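Working papers > Play and Storage > Section 4

4. Where the toys end up

4.1 Open bins versus lidded boxes

The Flerncombe playroom inventory came to 273 pieces once the broken ones were taken out. Most of these were small – animals, balls, blocks, a few cars with no obvious home. Before the change everything lived in lidded Kustby boxes on the lower shelf, sorted by an adult on Thursday afternoons. Sorting was good. It did not last past Friday snack.

Lidded boxes were dropped after the first round. Lids went missing, or got used as trays, or sat on the floor where somebody stepped on them. Children asked for help opening them and then didnt close them. We replaced them with open plastic bins, low sides, one solid color each, no labels to begin with. Labels came in later for half the shelf (see 4.3) and made less difference than we had hoped for.

Coding was done from the end-of-session state of each bin. A bin counted as "mixed" if it held pieces from 2 or more of the inventory categories. Farm and wild animals are separate categories in the inventory, following Meireles, who treats the split as meaningful to adults and mostly invisible to children under five. Our data agree. A pig goes in with a lion all the time. A ball going in with the animals is less common but not rare, and it is coded as mixed whatever the animals are doing.

Of 60 end-of-session bins coded, 49 were mixed. Staff found this discouraging. We did not, particularly – the pieces were off the floor and in a bin, and the time spent on tidying went down in every group that switched. Whether a bin is "right" depends on who is looking for something in it the next morning.

4.2 Size and depth

Deep bins get dumped. This is the most consistent thing in the notes. If a child can't see the floor of the bin from where they stand, the bin gets tipped over and the whole contents come out to find one piece. Shallow bins get reached into. The Sovetti checklist asks for a depth "suitable to the contents", which we read as one layer of toys, maybe a bit more for balls.

Figure 3. Small animals in a low open bin, blue.
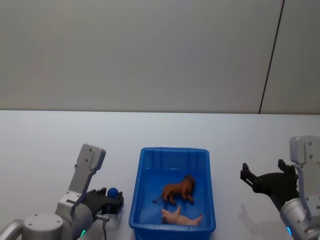 One layer also limits how much a bin can take, so more bins are needed, and so more shelf. Two of the rooms did not have the shelf. They doubled up, put one bin inside another, and dumping came back within the week. We kept those rooms in the tables but they are marked.

Color was not tested properly. Staff felt that a strong plain color made the animals easier to spot, brown and pink especially, but there was no comparison group and we make no claim. Worth doing. Would need the same bin in a pale color and teh same contents, swapped midway through a term.

4.3 Labels

Picture labels only, no words. Taped on the short side of the bin, facing out.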